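Square plates for everyday: yes or no?

nestlandeg
Swapped my round Morris dinner plates for square ones in January and I love them!! Toast fits, sandwiches fit, and the glaze makes even leftovers look good. Anyone else a convert?

olow_fan80
Pretty, but no. They eat up cupboard space and mine knocked corners in the dishwasher all the time. Went back to round after 26 washes.

Tuesdaybaker
Disagree! Soft corners are the trick, the sharp ones are what chip. Which color did you get, Nest?

nestlandeg
Beige with the dark rim, I went back and forth with the plain Norside white for ages. 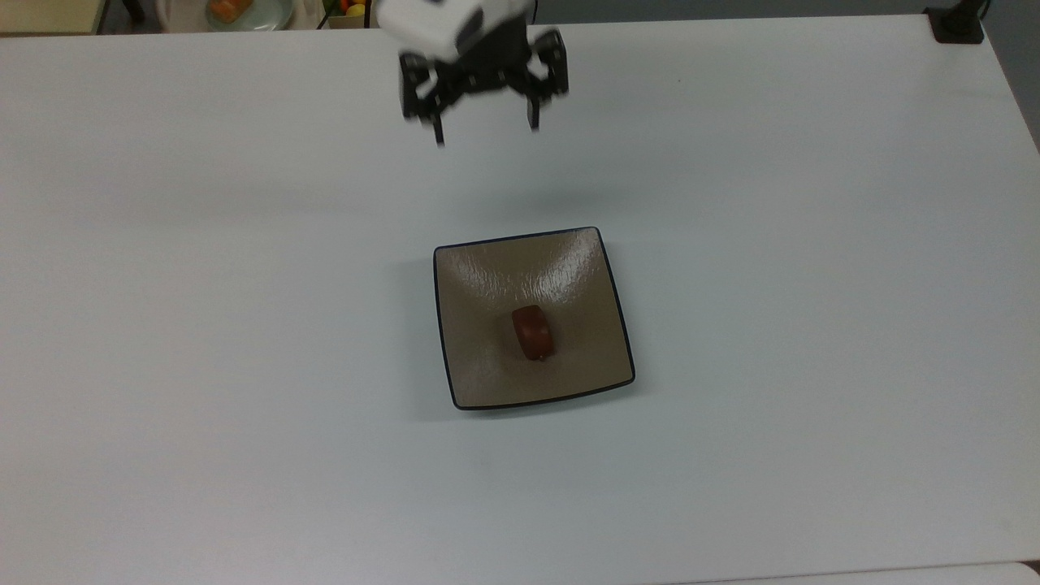 Speckled tan, navy-black edge, on the white table

Tuesdaybaker
Oh that rim! Sold.

olow_fan80
OK, nice glaze. Still team round for soup though.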